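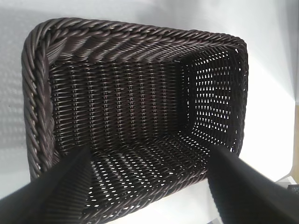 Kelto Shelf Basket, Medium
Item 961
Storage / Baskets and Bins

We tried not to stock another basket. Most of what gets sold as "organizing" is a way of moving clutter from the table to a container, and a basket won't make anyone tidy. If you own too many chargers, you will own too many chargers in a basket. Buy one if you have a shelf and something to put on it.

The Kelto sample came to us from Jong-dae Ki, our buyer, with a sales sheet calling it "a lifestyle solution." We crossed that out. It's a rectangular open-top basket in brown synthetic weave with a braided rim. It has no lid and there isn't one sold separately, whatever you may have read on other sites.

What the maker claims, and what we think

"Holds up to 20 pounds." On a shelf, fine. We wouldn't carry that much by the rim and we don't suggest you do.

"Wipes clean." Mostly. Dust gets down between the strands and a cloth slides right over it. Use a soft brush, then the cloth.

"Weather resistant." We have no idea. Kelto couldn't tell us how it was tested, so we sell it for indoor use and won't take returns on baskets left on a porch.

"Nests for storage." Only with the Small, and it's a tight fit.

Fillance or Kelto?

Customers ask. The Fillance basket is stiffer and costs more, and to our eye the extra money goes mainly into the label. The Tureo is cheaper, but the corners on our shop sample sagged by April and we dropped it.

Customer notes

"Bought it for hats and gloves. The color is darker than I pictured. Does the job, but I don't see why it needed a name." Katalin Hegyi

Details

Use: indoor, dry rooms
Lid: none
Liner: none included
Assembly: none
In stock: 87
Returns: 20 days, unused, buyer pays shipping

Measure your shelf before you order, including the lip at the front if it has one. Orders placed before 2 p.m. ship the same working day.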